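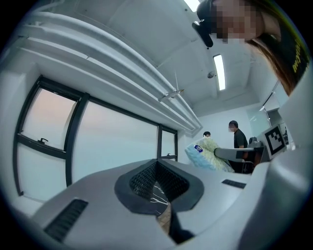 How many demonstrations does a learning system need before it picks up one task? For a simple pick and place, Donal Daly wants around 3000, and he throws out plenty.

Daly runs collection at Brimasden. Caught him between sessions, coffee going cold. "We closed Friday at 2817," he says. "After review it was 2628." The rest? Bad starts mostly – somebody pausing to think, somebody grabbing twice.

He doesn't mind slow people. "Slow is fine. Hesitating is the problem, the model learns the hesitating."

Each new person gets nine practice runs, none of them kept. Foley, the old task list, had no practice at all and it showed. Lonora, the new one, is stricter about where a run begins and ends. Took a while to agree on that, he says, and teh labeling still lags behind.

What would he change? "More variety, fewer repeats. Move the objects. Change who's doing it." Then his phone goes and he's off down the hall.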